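Section 4: Looking after the top, and setting out your polished metalware

Revised January 2024 for the Lasley table with the cream top

By now your table should be standing level on its own feet, and we hope you have had a cup of tea after all that work with the bolts. If it still rocks a little, please go back to Section 3 before carrying on, as it is much easier to adjust the feet with nothing heavy standing on the table. The finished height is 79 cm with the feet fully wound in, and each foot will give you a little more if you need it.

4.1 The first clean

The top leaves us with a light film of packing dust on it, and sometimes a trace of tacky residue where the protective sheet was joined. Neither will do any harm, but both will hold on to flour and crumbs if they are left.

1. Peel away the protective sheet slowly from one corner, keeping it low and flat as you pull.

2. Fill a bowl with warm water and add a small squirt of washing-up liquid. If you bought the 340 ml bottle of Bultomitz surface wash with your table, one capful is plenty.

3. Wring out a soft cloth until it has stopped dripping. Wipe from the back edge towards you in long overlapping strokes, going right out to the sides.

4. Rinse the cloth, wring it out again and go over the whole top a second time with plain water.

5. Dry with a clean tea towel. The surface has a soft, matte look and isn't meant to shine, so please don't go on rubbing in the hope of a gloss!
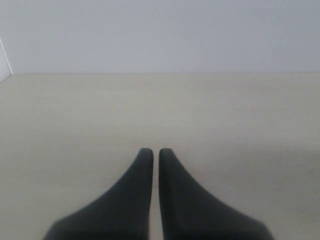

Treasa Keane wrote to us that she had always gone round and round in circles with her cloth, and was left with faint cloudy rings that only showed when the evening light came in low. Long straight strokes cured it, she said, and she now keeps one cloth for washing and another for drying so that the two never get muddled.

Note: Leave the top bare for 6 hours after the first clean. Moisture can sit along the edges for longer than you would think, particularly in a cool kitchen.

Caution: Do not use scouring powder, wire wool or the green side of a sponge. Scratches on a pale top can't be polished out, and they are not covered by the Tannous guarantee.

4.2 Setting out bowls and covers

Polished metal looks lovely on a cream top, and plenty of our customers like to keep a favourite bowl or a domed cover out all year. A few minutes' care as you set it down will save both the metal and the table.

1. Wash and dry the piece all over, paying special attention to the rim and to the underside, where water likes to hide.

2. Look across the table from low down, with your eye nearly level with the top. Little dark specks are easy to miss from above, and a bit of grit caught under a metal rim will scratch as surely as a nail. Lift specks off with a barely damp fingertip or the corner of a cloth, and try not to sweep them along.

3. Hold the piece by its sides with a dry cloth, lower it straight down and let go. If it isn't quite where you wanted it, pick it up and try again. Never slide it.

4. Give the metal a last gentle buff to take off any finger marks, following the curve of the rim.
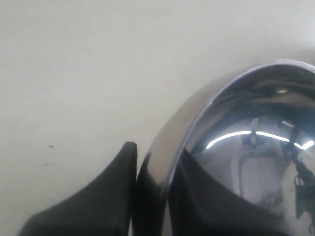
5. Once a week or so, lift the piece, wipe beneath it and put it back a few inches from where it was. A pale top left in strong daylight may mellow very slightly over the years, and moving things about keeps the colour even.

Note: If you would like a mat underneath, choose felt or undyed cotton. Rubber and some soft plastics can leave a yellowish mark that is very hard to shift. The Zodaden felt rounds in our spares list measure 19 cm across and suit most bowls of a family size.

Caution: Never put metalware straight from the oven or hob on to the top. Use a trivet with feet, and let the piece cool completely before the trivet is taken away.

4.3 If something does get spilt

Tea, beetroot and turmeric are the usual culprits. Blot them up straight away with kitchen paper, then wash as in 4.1. For a mark that has been there overnight, make a loose paste of bicarbonate of soda and water, lay it on for ten minutes and wipe it off without pressing. Should the mark still be there after a second go, please write to Erlinda Catacutan at our spares desk before trying anything stronger, and tell her what was spilt and how long it was left.

Section 5 deals with fitting the drawer.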